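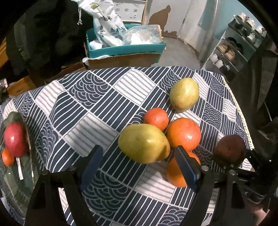 Page 2 of 24

Storing mangoes and citrus together: does it matter?
Started by hgarg_pune, Sep 15, 2023

hgarg_pune
Two yellow-green mangoes on the table, both with a bit of tan or brown marking, the near one with a pink blush low on the side. They are sitting right against the oranges. The apple is on the glass plate with a tangerine. I want the mangoes ready in four days and the citrus to last two weeks. Room is 24 C. Do I separate them or leave them?

citlali_q
Separate the apple first. Apples give off a lot of ethylene. Mangoes respond to it, citrus mostly does not ripen after picking but the peel can age faster. If you want the mangoes sooner, put the apple with them in a paper bag and fold the top once.

Mudolow
Disagree on the citrus. At room temperature the limit is water loss and mold, and ethylene is a minor term. Oranges touching each other or touching anything else is the bigger problem. Leave a finger's width between them.

citlali_q
Contact spreads mold once one fruit has it. It does not start it. A bowl of sound oranges in contact will keep a week here without trouble.

Mudolow
A week, yes. He asked for two.

s_thakur
What is the dark reddish one at the lace edge? If it's a plum it wants the fridge as soon as it gives to the thumb. If it's another mango, treat it like the others and go by feel. Color tells you very little on the red types.

hgarg_pune
Mango. Different variety, bought from a different stall. Still hard at the stem end.

s_thakur
Then check it separately. It may run several days behind.

Sukran A.
I weighed oranges for this last November. Starting weight 200 g each, open bowl against fridge drawer. After two weeks the bowl fruit had lost about 9 percent and the peel was leathery. Drawer fruit was under 3. So: citrus in the drawer, mangoes out until they soften, then in the fridge for no more than 96 hours.

girish_m
96 hours is generous. I get dark patches under the skin by the third day.

Sukran A.
What is your fridge set to?

girish_m
2 C.

Sukran A.
Too cold for mangoes, even ripe ones. Try the door shelf.

Mudolow
Also take the paper label off the plate before you wipe it. Glass with a scalloped rim holds wet paper in the grooves.

hgarg_pune
OK. Citrus to the drawer tonight, apple in a bag with one mango, the other left out as a control. Will post firmness on day four.

citlali_q
Note which one had the blush. It will matter if they soften at different rates.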